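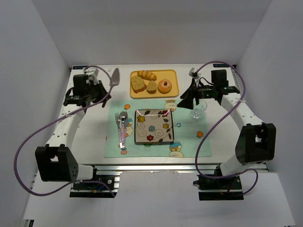
How to Check a Historical Film Against the Record

Films and television series set in the past reach a far larger audience than the books and archives on which they draw. Viewers often wish to know which parts of a production rest on evidence and which were supplied by the screenwriter. This guide sets out the method used in the evening course at the Kustdale Film Library. It is intended for general viewers, reading groups and teachers, and requires no training in history.

Before you begin

Choose one film and watch it once without taking notes. A first viewing should be given to the story. You will need access to a public library catalog, a notebook or spreadsheet, and a copy of the film that can be paused.

Step 1. Write down the claims

Watch the film a second time and record each statement that could be true or false. Keep to one claim per line, with the running time beside it. A claim may be spoken, shown on a title card or implied by the order of events. "She wrote to the governor in 1877" is a claim. "She was lonely" is an interpretation and belongs on a separate page.

Participants tend to record too much. A list of 100 claims is difficult to finish, and most of them will concern furniture and uniforms. Select the 11 that matter most to the plot and begin with those.

Step 2. Find out what the film was based on

Read the opening and closing credits in full. The wording is usually chosen with care. "Based on the book by" points to a single author whose work can be borrowed. "Based on true events" points to nothing in particular. "Inspired by" allows the production to depart from the facts wherever it wishes.

If a book is named, turn to its notes before reading the chapters. The notes show whether the author worked from letters, diaries and official papers or from earlier biographies.

Step 3. Look for a source close to the event

For each claim, try to locate one document made at the time. Newspapers, census returns, court papers and published letters are the most accessible. Many regional archives will answer a short written inquiry if it names a person, a place and a year.

Rasha Fakhoury, who teaches the course, advises participants to treat memoirs with some caution. A memoir written thirty years later is still evidence, but it shows what the writer remembered or wished to have remembered. Note the date of writing beside the date of the event.

Step 4. Sort the differences

Place each claim under one of the following headings.

Supported: a source from the period agrees with the film.
Compressed: the events took place, but over a longer time or in a different order.
Combined: one character stands in for several real people.
Invented: no source has been found, and the screenwriter or director has said the material is original.
Unknown: no source has been found either way.

The last two headings should be kept apart. Failure to find a letter does not prove that it was never written - archives are incomplete, and private papers are often destroyed by families.

Step 5. Ask what each change does

A change of date may do no more than shorten a journey. A change of motive can alter the viewer's judgment of a real person. Write one or two sentences on the effect of each difference, and avoid describing every departure as an error.

Step 6. Write up your findings

Limit the report to two pages. State which version of the film was used, as running times differ between releases. List sources in full, including the page number or archive reference, so that another reader can repeat the search.

Course participants may submit reports to Embla Myklebust at the library desk before the end of February. Reports on television series should cover a single episode.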